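Do carrots really help you see in the dark?

Reading time: 2 minutes

Has a grown-up ever told you to eat your carrots so you can see in the dark? Plenty of people believe it. But lots of people believing something doesn't make it true, so let's check.

Start with the part that is right. Carrots contain beta-carotene, the stuff that makes them orange. Your body turns it into vitamin A, and your eyes need vitamin A to work well in dim light. People who get far too little of it can find it very hard to see at night.

Now the doubtful part. If you already get enough vitamin A, will extra carrots give you super sight? No. Your body only makes as much as it needs. You could eat 1,000 carrots and still trip over your shoes on the way to the loo. You might turn a bit orange, though!

So who started the story? In the Second World War, British newspapers said that pilots shot down enemy planes at night because they ate so many carrots. The pilots also had radar, which was a secret. Some people say the carrot tale was made up to fool the enemy. Be careful with that one too, as it is hard to prove that anybody was fooled. 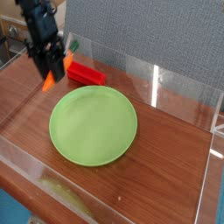

Carrots aren't the only food with beta-carotene, either. Sweet potatoes, spinach and kale have it, and you hardly ever hear anyone boast about kale and night vision.

Next time somebody tells you a food does something amazing, try asking: how do you know? Did anyone test it? Is somebody trying to get me to finish my dinner?

Written by Mireille Semaan for Clultham Young Readers

© Clultham 2019 | Contact us | Back to top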